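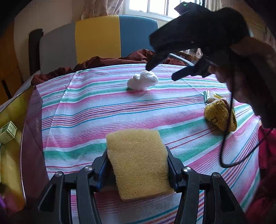

Jindbridge buying Misley, what happens to store credit?

zbaran
Posted Jun 14, 2018
Got the email this morning. Jindbridge is taking over Misley, all 4 stores plus the website. It says gift cards stay good for 90 days after closing. Nothing on store credit. I have $60 sitting there from a return in April.

nithin_i
Credit is usually treated the same as a gift card. I'd wait for the FAQ.

RBarredo
Disagree. When Pirarus got bought they honored cards and dropped credit. I lost mine. Spend it now.
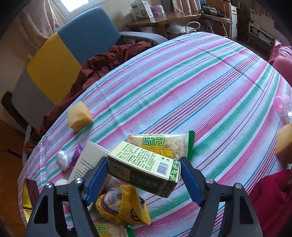

Small box with a green leaf pattern on one end, held over a striped tablecloth.

zbaran
Website won't take credit at checkout, only the stores do. Nearest one is 2 hours away.

nithin_i
Pirarus was a bankruptcy sale, so different rules. This is a cash deal.

RBarredo
Fair, but I still wouldn't sit on it.

pthampi
Call the Joseph store and ask for the manager. They took my order over the phone and put the credit toward it.

zbaran
Thanks, calling tomorrow.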